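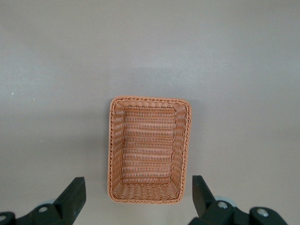 Shared workplaces in Ostville have spent a good deal on storage and very little on the question of what storage is for. The recent guidelines from Savstead, which would fit every staff kitchen with labelled drawer units at a cost of $300 each, continue in that direction. They should be reconsidered.

A small open basket on the counter does the same work at a fraction of the price. Its contents are visible to everyone who passes. Tea bags, keys and stray pens are put back where they were found, and when the basket is full, something must be removed. A drawer imposes no such limit.

Halima Makori, who manages the Skurkgate offices, replaced 10 drawer units with baskets in July. Her colleague Godfrey Nyanda objected that open storage gathers dust and looks untidy. The first point is fair - a woven base does need regular shaking out. The second depends on what people choose to leave in it, and a closed drawer merely hides the same disorder.

Savstead should permit each site to make its own choice, and should defer further purchases until the sites have been consulted.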